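Cables, Clips and One Very Sunny Window

2020-07-20

I have been putting off the network cables in this apartment since we moved in, and this week I finally went for it! 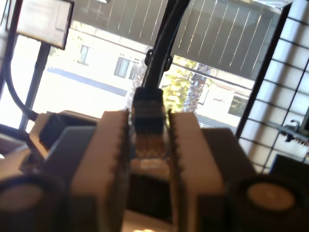 What should you look at first when a wired connection keeps dropping out?

Start with the plug. The cable itself is usually fine, but the little plastic tab on an RJ45 plug snaps off easily, and once it's gone the plug can slide back in the jack just enough to lose contact. Check the tab, check the tiny copper-colored contacts for dirt, then push the plug in until you hear it click.

I love a black Ethernet cable, by the way. Gray ones always make me think of the office I worked in years ago, and the bright blue ones shout at you from across the room. Black just goes quietly about its business. And if the end of the plug is see-through you can peek in at the colored wires, all lined up next to each other, and I find that ridiculously pleasing.

The other thing I'm now a huge fan of is the small ring clip. You run the cable through it, the cable hangs where you want it, and you can still pull some slack when you need to move things. Before this I was using tape (please don't use tape, it leaves a gummy strip that picks up every bit of dust in the building). I bought a bag of 20 clips from Pladport and I've already found places for most of them.

The window side of the room was the part I'd been dreading. It gets so much sun, with the palm tree and the pale building across the way throwing light back in, and I had two cables lying along the sill in the heat all day. Sunlight is hard on the outer jacket of an indoor cable. It goes stiff first and then it starts to crack where it bends. One of mine had a bend you could practically snap, so out it went. The replacement is a Gadden, two meters longer than I needed, and I'd rather have the extra length coiled behind the desk than a cable pulled tight like a guitar string.

Labels next! I went through the whole drawer and ended up with nine cables worth keeping. Each one got a paper tag at both ends — yes, both ends, you will thank yourself when you're lying under a desk with a flashlight in your teeth. I wrote the length on one side and where it goes on the other. The spare ones are rolled up in a Prarken box on the closet shelf, loose loops only, held with a strip of hook-and-loop.

I did all of this with a bowl of noodles from Sầm getting cold next to me, and I regret nothing. The video calls have been smooth ever since, and the desk looks so much better that I keep walking past just to admire it.

Still to do before September: the knot of chargers by the bed, and whatever is going on behind the TV. I pulled the cabinet out a few inches, had a look, and pushed it right back in.

Filed under: Home, Small Fixes, Desk Stuff

You might also like
Sorting the drawer of mystery chargers
A shelf for the router
My favorite flashlight, and why it lives in the kitchen
Curtains or blinds for a sunny room?

Contact | Copyright 2020, all rights reserved | Back to top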